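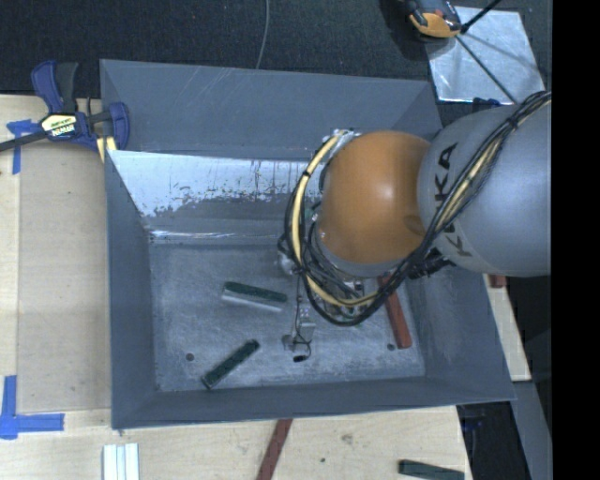

The bin, with the shiny lower panel on the far wall

Shiny lower wall in a gray metal bin, patchy finish. Clean it, coat it or leave it?

We took over a gray metal parts bin with sloping sides and I am trying to decide what to do about the inside. The upper part of the far wall is a matte blue-gray and looks fine apart from a few scratches. The panel below it is bright silver with ragged dark patches and streaks. The floor is flat and scuffed, and the right wall has some cloudy wear marks.

I don't know what the panel is made of or whether it had paint on it once. The previous owner had no paperwork. I wiped a corner of it with dish soap and water on Wednesday and the dark areas stayed the same. A magnet sticks to it.

The parts are small steel castings with a light oil on them. I have a quart of Oletti metal enamel left over from a railing job. Would that hold up on the lower wall, or should I sand the patches out first?

Posted by binside_879

oldshopfloor
I would not paint it. Castings sliding down a slope will take enamel off in a few weeks, and then you have paint chips in with your parts. Oil on the surface makes it worse.

Find out if the dark areas are rust. Rub one with a dry white rag. If the rag comes away orange or brown, you have rust and should deal with it. If it comes away clean or only a little gray, it is most likely old staining or worn finish and you can leave it.

For rust, use a gray nonwoven pad with some light oil, wipe it down, and put on a thin coat of oil after. Don't go at it with a grinding disc. You will thin the panel and leave grooves that catch the small parts. The scuffs on the floor I would ignore completely.

Also feel along the line where the shiny part meets the matte part. If there is a raised edge there, parts can hang up on it, and that matters more than the color.

kwallari4
Just sand it. 100 grit and then 1000 if you want it to shine. Took me an afternoon on mine.

tanner_pl
Going from 100 straight to 1000 will leave every one of the coarse scratches in it. You need steps in between, and for a parts bin there is no point in a polish anyway.

If you do want a covering, look at a bolt-in liner sheet. We got ours cut at Kołodziej, plastic, and when it wears through we swap it. Measure the slope at the top and at the bottom before you order, since the walls on these bins taper and ours came back too wide the first time.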